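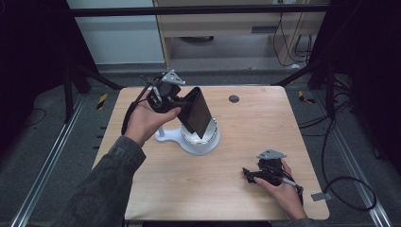

I've been getting rid of paper for two months and I want to write down what worked, mostly for Jingyi Hou, who asked and then said my voice message was too long.

Starting point: four file boxes, one kitchen drawer, and a grocery bag of mail from the old apartment in Gakudville. I moved out of there years ago. The bag came with me through two moves unopened.

First thing I did was sort by who sent it. Bank, landlord, doctor, car, everything else. I tried sorting by year before that and gave up, half the envelopes have no year on the front and you have to open each one.

Utility bills: I kept the last 12 months and shredded the rest. My electric company has all of them online anyway. The water company only goes back two years, so I scanned those before they went.

Taxes: I kept seven years of returns plus the papers behind them. Yulan Yu does bookkeeping and told me she keeps the returns themselves forever and only tosses the receipts. I've started doing it that way too.

Manuals were the biggest pile. I had one for a Dremine space heater I gave away before the move. Also a warranty card for a blender, filled out, stamped, never mailed.

Scanning took the longest. 337 pages total, done on my phone at night while something was on TV. File names are sender, then year, then month. I used to put the year first and could never find anything.

If a receipt is on thermal paper, scan it early. Mine from the tire shop was already blank on one side and gray on the other. I could read the total and that was it.

Shredding: I have a small one that overheats after roughly ten minutes, so I did it in short rounds. Soledad Valdebenito takes hers to a shred day at her credit union in April. I missed it this year.

Things I did not scan: birthday cards, my grandmother's recipes, a postcard from Gatico. They're in a shoebox. I don't need those on a phone.

What's left is one file box and a folder with the lease, the car title, passport and birth certificate. The folder goes in the closet, top shelf, left side. Yufang Tian has my spare key and knows where it is.

New mail gets opened the day it comes in, standing up, next to the recycling. I've skipped it twice so far and both times it took a week to catch up.

Still have to do the email inbox. Separate thread, probably next month.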